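Workshop notebook, Flenadville reading room fit-out
Oct 8, 2019

Picture books, first pass. Shelving, mending, and whether the Bredero display ledge is worth what they want for it.

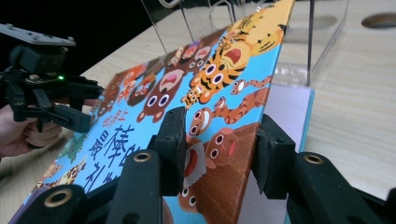 The animal cover, on the table. Tiger, bears and a lot of blue.

I started with the big colourful ones, which are going to cause the trouble. The small paperbacks will go in anything. You could keep them in a drainpipe. A large picture book is all cover and hardly any thickness, and every shelf I've been offered so far seems to have been drawn up by someone thinking of novels.

The animal one is a fair test piece. It has a sky-blue ground with cartoon beasts all over it, a tiger with its mouth wide open, striped cubs, bears big and small, some long brown things I couldn't put a name to. Shiuli says otters. I said weasels. We left it there, as it makes no difference to the shelf. What does make a difference is that the whole appeal of the thing is on the front. Put it in a row spine out and a four-year-old has no idea it exists. So face out, at least for the big ones, and that's where the argument about space begins.

The argument about space. The Bredero brochure says their ledge "doubles borrowing". Doubles it from what, over how long, and who did the counting? I wrote and asked in May and had a very polite letter back with another brochure in it. I'm willing to believe that children pick up what they can see. I'm not willing to believe a figure with nothing behind it. We have 3,000 books to house when the store is emptied, and face out eats wall like nothing else. If we did the lot that way we'd need the corridor, the porch and probably the car park.

Shiuli Liyanage's plan is 300 face out, changed over every so often, and the rest spine out in low bins. I think 300 is hopeful. She thinks I'm being miserable. She's drawn it out on squared paper and it does fit, on paper, provided nobody wants to open the window or sit down. I've asked her to redo it with chairs in.

Ledge trial. Set up the sample length of Bredero ledge on trestles by the bench. Notes as I went:

The lip is too low. A tall cover stands well enough if it's put back dead straight, and I have yet to meet a child who puts a book back dead straight. Lean it a bit and the bottom corner rides up over the lip. Three out of the pile went on the floor before I'd got my tea.

The back slopes more than the drawing shows. Good for the heavy covers, bad for the floppy ones, which fold in the middle and slide down looking sorry for themselves.

Finish is decent, I'll give them that. No sharp edges that I could find with a bare hand. One screw head proud at the left end. Could be just the sample.

Price is 899 for the full wall run, fixings extra. Fixings extra always annoys me. What else was I going to do with it, hold it up?

Gazi ledge. Plainer, cheaper, deeper lip. Shiuli doesn't like the look of it, and neither do I much, but the same pile stayed put when I knocked the trestle with my hip (first time by accident, then on purpose). The deep lip does hide the bottom strip of the cover. On most books that's only the author's name and a bit of grass. I tried to get Shiuli to say whether that mattered and she said it would matter to the author.

I'm leaning to Gazi, but one bench trial with a grown man's hip isn't proof of anything, so we'll put both lengths up at the right height and let the Saturday lot at them before I sign for either.

Mending. Did 4 today out of the repair box. Slow. Corners mostly, and one hinge.

Used the Wokoditz paste on two and our ordinary PVA on the other two. The Wokoditz tin claims it stays flexible "for life", without saying whose. It goes on thinner and takes longer to grab, so you want a weight on it straight away. Brushes wash out easier, which is a real point in its favour. I can't say anything about strength yet. I've pencilled a W inside the back board of the two and they can go back out with the rest. Ask me in a year.

Didn't bother with clear covering film on anything. I know it's the custom. My own view is that it bubbles, yellows at the turn-ins and pulls the top layer off when you try to redo it, and that half of what lands in the repair box has been damaged by earlier repairs. Shiuli disagrees and says uncovered books go sticky within the month. She may well be right about jam. We could film half of a batch and leave the other half bare, if either of us could be trusted to leave it alone long enough to find out.

Sorting. Still no agreement on the order. "By animal" was suggested and I'd like it written down that I was against it. Where does a book with tigers and bears on the front go? Coloured dots on the spine were also suggested. The last set of dots came off in the warm weather and I was finding them on my jumper for weeks.

For now, by height. Ugly but it means we can measure the bins properly.

To do
Redo wall plan with chairs (Shiuli)
Ring Gazi, ask if the lip comes any lower, and get the price with fixings in it
Send the proud screw back to Bredero with a note
More blotting paper, we're down to the last few sheets
Measure the tallest book in the store before anyone cuts a bin side
Find the other bone folder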